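Ata n.º 5 da assembleia ordinária do Condomínio do Edifício Skesirness

Aos 26 de janeiro de 2020, pelas dez horas, reuniu em segunda convocatória a assembleia de condóminos do Edifício Skesirness, com a seguinte ordem de trabalhos:

1. Apreciação e votação das contas do exercício anterior
2. Substituição da coluna montante de água fria
3. Impermeabilização da cobertura
4. Regulamento de utilização das salas do piso 0
5. Outros assuntos

Verificada a lista de presenças, constatou-se estarem presentes ou representadas frações correspondentes a 793 por mil do valor total do prédio. A administração declarou haver quórum e deu início aos trabalhos. A ata anterior foi dada por lida e aprovada sem alterações.

Ponto 1. A administração apresentou o mapa de receitas e despesas. A rubrica de conservação corrente excedeu o orçamentado em 449 euros, valor correspondente à reparação do grupo hidropressor em agosto. A fração C do segundo piso pediu que, no futuro, as intervenções urgentes sejam comunicadas por escrito aos condóminos no prazo de cinco dias. A administração aceitou. Contas aprovadas por unanimidade. Duas frações mantêm quotas em atraso; foi deliberado notificá-las por carta registada antes de qualquer procedimento executivo.

Ponto 2. Foi analisado o relatório técnico da empresa Karagiannis. A coluna existente, em ferro galvanizado, apresenta corrosão interna generalizada e redução de secção nos troços entre a cave e o segundo piso. O relatório recomenda substituição integral em tubo multicamada, com válvula de seccionamento por piso e purga no ponto alto. A alternativa – substituição parcial dos troços mais afetados – foi considerada tecnicamente desaconselhável, por manter em serviço uniões roscadas da instalação original.

Discutiu-se o traçado. A passagem pela courette atual obriga à abertura de roços nas cozinhas; a passagem pela caixa de escadas evita trabalhos no interior das frações, mas exige isolamento térmico e revestimento resistente ao fogo. Posto à votação, foi aprovado por maioria o traçado pela caixa de escadas, com voto contra da fração A do rés do chão, que declarou preferir a courette por motivos de ruído. A declaração fica registada a pedido da própria.

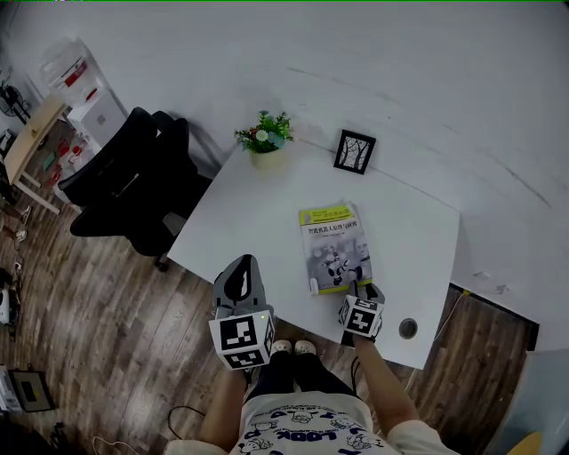
A adjudicação ficou condicionada à apresentação de novo orçamento, com discriminação de materiais, mão de obra, ensaio de pressão e reposição de acabamentos. O corte de água não poderá exceder um dia útil por prumada e será afixado aviso na entrada.

Ponto 3. A proposta da Zondine prevê a remoção da tela existente, regularização da camada de forma e aplicação de sistema bicapa betuminoso, com remates de quinze centímetros nas platibandas. Foi observado que a proposta omite os ralos de pinha e o tratamento da junta de dilatação. A administração pedirá a correção. Foi ainda solicitado ensaio de estanquidade antes da colocação da proteção pesada. Deliberação adiada para assembleia extraordinária, a convocar após receção da proposta revista.

Ponto 4. Foi lido o projeto de regulamento. Introduziram-se as seguintes alterações:

– artigo segundo: a reserva passa a ser feita junto da administração, com dois dias de antecedência;
– artigo quarto: o mobiliário deve ser reposto na disposição inicial no final de cada utilização;
– artigo sétimo: eliminado o segundo parágrafo, por duplicar o disposto no artigo terceiro. 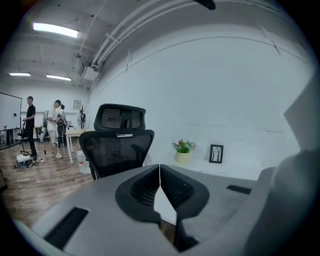 Com estas alterações, o regulamento foi aprovado por maioria, com uma abstenção. Entra em vigor no primeiro dia do mês seguinte e será anexado à presente ata.

Ponto 5. A fração B do terceiro piso comunicou infiltração no teto da arrecadação, que a administração verificará. Foi perguntado se a mola da porta da garagem está abrangida pelo contrato de manutenção; a administração consultará o contrato e responderá por escrito. Pedido de instalação de estendal na fachada tardoz: recusado, por alterar a linha arquitetónica do edifício.

Nada mais havendo a tratar, a sessão foi encerrada às doze horas e vinte minutos, lavrando-se a presente ata, que vai ser assinada pelos condóminos presentes.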